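Handout 4: Good Practice at the Work Table
Trotusance course in handheld gripper work

Before each session, operators shall check that both grippers open fully and that the finger pads are sound. The space between the fingers is to be kept clear until the task begins.
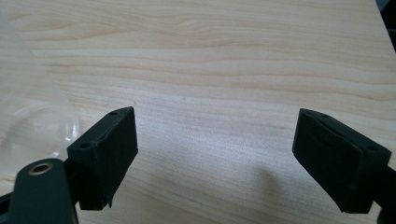
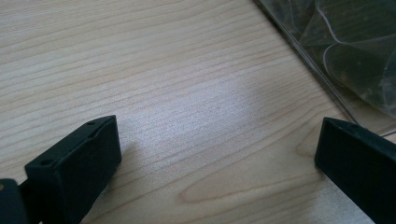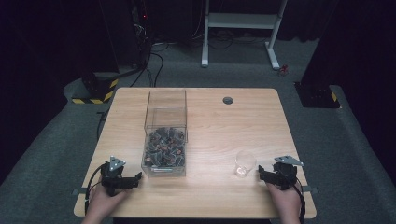 Course Notes, Issue 41, p. 874

Cables must run clear of the operator's feet and hands – see the Quintana floor rules. Clamps are tightened before any load is placed on the table. Worn pads are reported on the Ivon form and replaced before further use.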